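Search this blog Search

Alkaline water and the Hiseo leaflet

07/05/2022
Posted by skutoton

The Hiseo leaflet has now reached Larkby. It was on the counter at the pharmacy, next to the cough drops, and it makes the usual claims for a countertop water ionizer: the output has a pH of 9, the body is "acidic" from modern food, and drinking the output corrects this. There is a footnote to a trial. I requested the trial report from the distributor in February and it came as a scanned PDF with one page upside down.

First the chemistry. Water at pH 9 contains hydroxide at a concentration of 0.00001 moles per liter. Stomach fluid at pH 2 contains hydrogen ions at 0.01 moles per liter, a thousand times more. If hydroxide were the only thing in the water that mattered, a full liter of it would neutralize one milliliter of stomach fluid. The stomach makes far more than that in a day and will make more when asked.

The defenders of ionized water have a fair reply, so I will give it. pH is not the same as alkalinity. Tap water carries bicarbonate, and bicarbonate can take up much more acid than the free hydroxide can. True. But the bicarbonate was in the tap water before it went into the machine. The leaflet reports only pH. It does not give alkalinity in and alkalinity out, and without both numbers there is no way to say what the machine contributes.

Then the blood. Blood pH is held in a narrow range, 7.35 to 7.45, by the lungs and kidneys. If it moves outside that range the person is ill and needs a hospital. What does change with diet is urine pH, for the plain reason that urine is one of the routes by which the excess is removed. A change in urine pH shows that the kidneys are working. 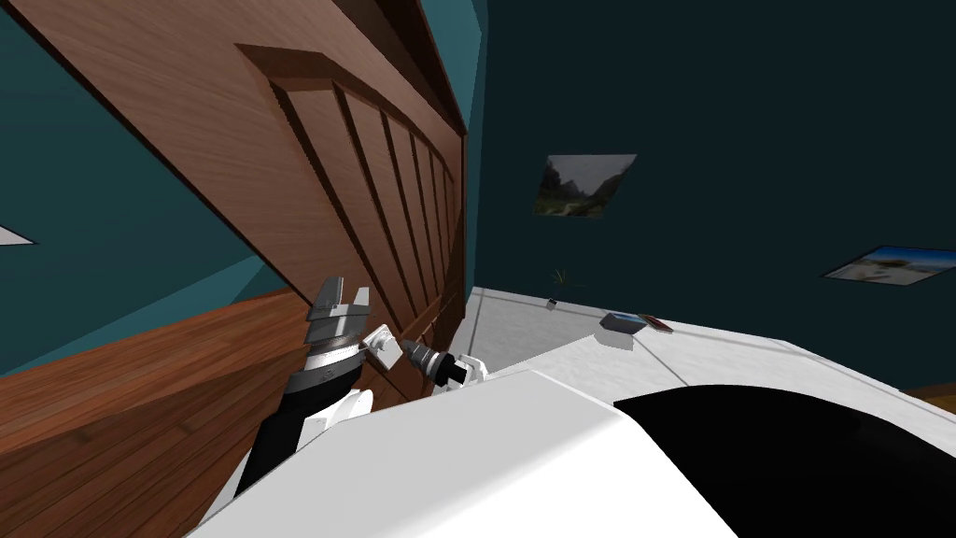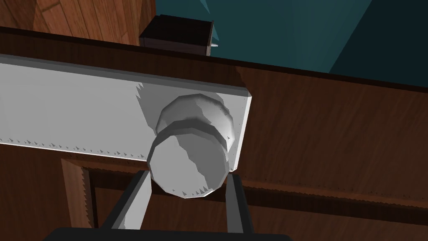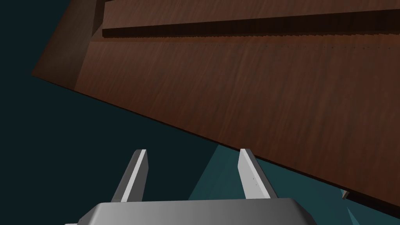
Three renders, all with reddish-brown wood grain.

Now the trial. The report is from a testing firm called Antunes, paid by the distributor, which is stated on the cover page and is not by itself a fault. It enrolled 28 adults. Of these, 15 drank the ionized water and the remainder drank what the report calls "ordinary water." It ran for two weeks. The problems, in the order I noticed them:

1. There was no blinding. The ionizer group had the machine in their kitchens. The other group had nothing new in theirs. The main outcome was a self-rated energy score, and a score of that kind will move if you hand people an expensive appliance and tell them what it does.

2. Intake was not matched. The ionizer group was told to drink a set amount each day. The ordinary water group was told to carry on as normal. Any difference could be due to volume alone.

3. Urine pH went up in the ionizer group. The report calls this "systemic alkalization." See the paragraph on urine. No blood gases were taken.

4. The results table gives means with no standard deviations and no confidence intervals. I wrote to ask for them and have had no answer.

5. Nine outcomes were measured. Two are in the leaflet. The other seven are in an appendix and showed no difference between the groups. No correction for multiple comparisons is mentioned.

Point 5 would be enough for me. A reader at the pharmacy counter has no access to the appendix and sees only the two favorable bars on the chart, the axis of which does not start at zero.

As for harm, I don't see much for a healthy adult. People with kidney disease should ask their doctor before changing what they drink, and the leaflet should say so. It doesn't.

I have sent the pharmacy a copy of the list above and asked that the leaflet be removed or moved away from the medicines. If the standard deviations arrive I will add them to this post.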